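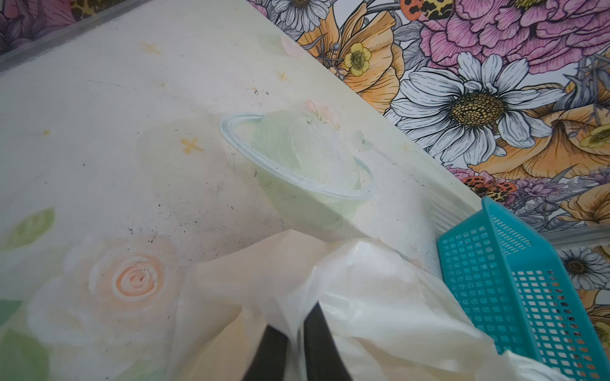 Is a wipe-clean tablecloth worth the money if you already own a perfectly good cotton one? It depends how much you enjoy ironing, and how many people under ten eat at your table.

4 min read

I have owned the Nellden Wipe-Down, in the 180 cm length, since September. It replaced a cotton cloth that I'd been given as a present and had come to regard as a sort of dependant. The cotton one needed washing, drying, pressing and sympathy. The Nellden asks for a damp sponge and is otherwise content to be ignored.

It costs 38 pounds, a lot for something that arrives folded into a square the size of a paperback. Those folds are my first complaint. The leaflet says they will "relax naturally in use". Mine took three weeks, and for the first of them every glass on the table stood at a slight angle, as if listening. A hairdryer on low helped. The leaflet forbids hairdryers.

Now the good part. Tea, gravy, squash and beetroot all came off with warm water, including a beetroot ring left overnight through idleness, though I shall call it testing. Turmeric did not. Turmeric left a yellow patch by my own place which I now cover with the pepper mill. Biro comes off if you are quick. Felt tip comes off if you are quick and also lucky.

Crumbs are another matter. Cotton holds on to a crumb until you shake it out of the back door. Coated cloth lets crumbs wander about all meal, and then they go down your sleeve when you wipe. Soil is worse. I repotted some basil on it and was still finding bits of compost under the butter dish two days later.

I had the cheaper Rulline before this, bought in a hurry, and it smelt of new paddling pool until it went in the bin. The Noretti is handsomer and heavier and hangs properly at the corners, but it's nearly double the price and the shop would only order it in a width that suits a banquet. The Nellden's corners stick out a bit. Clips cure this, and are sold separately, naturally.

Would I buy it again? Yes, one size up and in a darker pattern, well away from the curry. The cotton one is in the airing cupboard, ironed, and comes out at Christmas.

Four stars. I'd take half of one off for the folds, but the website doesn't do halves.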